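Search this site Type and hit enter

What I learned from clearing a tea table with my hand in a gripper

December 22, 2019

11 comments 76 shares

I have been promising to write this one since September, when Neelam Rastogi talked me into spending my free afternoons teaching a robot how to clear up after tea. I said yes before she had finished the sentence (she will tell you I said yes before she had started it), and then I went home and wondered what on earth I had agreed to. I write about baking and small repairs, mostly. The closest I had come to a robot was the vacuum my sister gave us, and that one spends half its life under the couch.

Neelam works at Vornska, where the big arm lives behind a yellow line on the floor. My first two visits were with that arm, and with the remote control they call Flullero, which is a pair of handles on a stand and a screen in front of you. You move the handles and the arm moves a little after you do. It is the "little after" that gets you. I would reach for a spoon, see nothing happening, reach a bit more, and then the arm would arrive all at once and shove the spoon off the far side of the table. Mohit Bhatia, who was looking after me that day, was very kind about it. He told me to make one small move, wait, and then make the next one, as if I were talking to someone on a bad phone line. That helped enormously! By the end of the second visit I could get a napkin from one side to the other without a disaster, though I was so stiff in the shoulders that I had to ask my husband to lift the groceries out of the car.

So when Neelam said there was another way of doing it, with no arm at all, just the gripper in your own hand, I was delighted. You hold it, you squeeze, the two fingers close, and you go about the job more or less the way you would at home. Everything is recorded as you go and the robot learns from that later on. I pictured myself whizzing through it.

Well, I did not whiz. The thing about your own hand is that it knows what it is touching, and the gripper does not tell you very much. I kept wanting to use my thumb. I kept wanting to tilt a saucer up on its edge with one fingernail, the way you do without thinking, and there is no fingernail. Two flat black blocks is what you get, and you have to plan how they will come at a thing before you come at it.

The tray was my favorite and my enemy. It has a low rim all the way around with nice rounded corners, and I must have tried every approach there is before I settled on one. 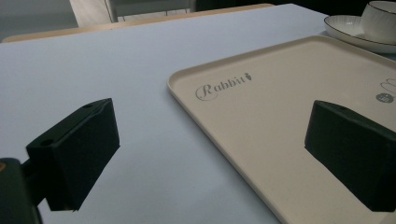

Coming in over the left rim of the Rabbit tray, with the cup and saucer still over on the far side.

I love that tray, by the way. The lettering is so pretty, with that big loopy R, and then the tiny carrot after the last letter. Neelam doesn't remember where she bought it and I have asked her three times now, so if any of you have seen one like it in a shop, please put it in the comments.

What I learned about the rim is this. If you come straight down on it from above, you need one finger inside the tray and one finger outside, and you have to keep the gripper level or the inside finger scrapes along the bottom. I found it much easier to line myself up first, with the fingers open wide and the rim running through the gap between them, and stop there for a breath. Then lower, then squeeze. Sunita Chaturvedi, who goes through all the recordings afterward, told me the breath is fine so long as it is a short one. She doesn't want long pauses where I am just thinking, because the robot may well learn to stand there thinking too. I laughed, but she meant it.

She had other advice that I am still working on. Don't fuss with a thing once it has been put down. Don't rush the last bit just because you can see the end. Start from a different spot each time, and let the cup be somewhere new, so that the robot sees plenty of different tables and not the same tea party over and over. That last one goes against everything in me. I like a table laid the same way every time – my mother was the same – and I had to train myself to plonk the saucer down any old where.

The cup and saucer have their own chapter. You may not move them together. I tried it once, very pleased with myself, and Gopinath Kaimal looked up from his desk at the rattle and said, "One thing, then the other thing," and went back to his sandwich. So it is cup first, onto the tray, and then back for the saucer, which you have to take by its lip.

The whole group has 1,059 recordings of the tea table now, and a fair few of them are mine, wobbles and all. I asked Sunita if she throws out the wobbly ones. She keeps some of them, the ones where I nearly miss and then put it right, so that the arm can see how a person gets out of trouble. I was more pleased about that than I can tell you.

I go back after the holidays. Neelam wants to try spoons next, and I have already been practicing at home with the salad tongs, which my husband finds very funny. The orange cake recipe I promised is coming in the next post, I haven't forgotten it.

Share this post 76
11 comments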